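Blog > Work and Machines > Conversations

Can it pick up the playroom yet? A chat with someone who tries to teach it

May 18, 2021 | 189 shares | 4 comments

I have wanted a machine to tidy my house since I was a kid, so when a trainer at Trikstead agreed to talk to me about household chores I said yes before checking my calendar. Trikstead is a small outfit that works on pickup and sorting, the dull stuff you do at the end of the day with one hand on your back. The trainer asked me to leave names out of it, and that was fine by me. We talked for 70 minutes and I spent half of that complaining about my own floors.

I started with the obvious one. Are we there? "No," the trainer said, and laughed. "We're somewhere. I can get you a block into a bin all day long. Blocks are great. Then you put a hair clip down next to the block and everybody goes quiet."

Why a hair clip? I lose those by the dozen and pick them up without looking (usually with my toes, if I'm being truthful). The trainer said that was pretty much the problem. "You've got a fingertip that slides under things and a nail on the end of it. You roll it a little, it tips up, you have it. Two fingers coming down from above don't get any of that for free. A flat ring on a flat floor is a hard afternoon."

The team's last big round of practice had 1,618 tries in it, all small things off the floor and into some kind of tub. I asked how many went well and got a very polite smile. What the trainer would say is that soft toys were the easy part, chains and straps were in the middle, and anything thin was at the bottom of the list.
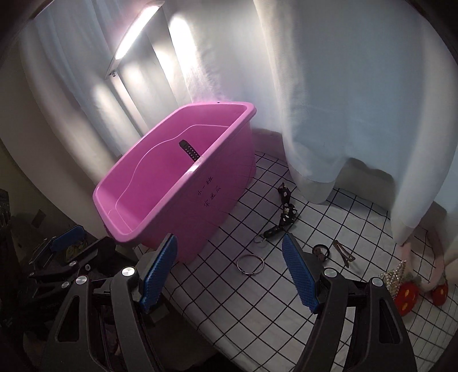 Sugiyama, from a repair shop I called later for a second opinion, told me that the tub worries shop people more than the trinkets do. Picking up is one job, the reasoning went, but letting go in the right spot is another, and a strap that catches on a rim or a ledge has to be noticed by somebody. On a shop floor that would be a washer hanging off the side of a parts tray, and a person would flick it in without thinking.

I took that back to the trainer, who agreed with nearly all of it. "Noticing is the expensive bit! The hand can be pretty good and you still end up with a hand that thinks it's finished."

So how do you teach noticing? Mostly by doing the chore yourself, over and over, with the gripper in your own hand so the tool sees what your fingers would have felt. The trainer does it kneeling on a mat and has strong opinions about knee pads. They also try to keep things messy. "When we started, everything was laid out nicely, with space between. Real kids don't do that. A tiara ends up half in the curtain and you just have to deal with it."

I asked about the light too, as my living room is either a cave or a greenhouse. Glare is a nuisance, I was told, and shiny things are worse, and a shiny thing under a bright lamp is when people go and make coffee.

The shop-floor side sounds further along to me. Bereo, a packing place the trainer visited in May, lets a machine handle one size of box and keeps people on everything else, and both sides seem happy with the split. Homes don't come in one size of box. My kitchen drawer alone would finish off the whole program.

Before we hung up I asked what chore the trainer would hand over tomorrow if it could be done well. I was expecting dishes. "Socks," the trainer said. "Just finding them. I don't even need them matched."

I'd take that deal. I'd also take the hair clips, and I'm willing to wait a bit longer for those.

Contact | Copyright Flallo | Back to top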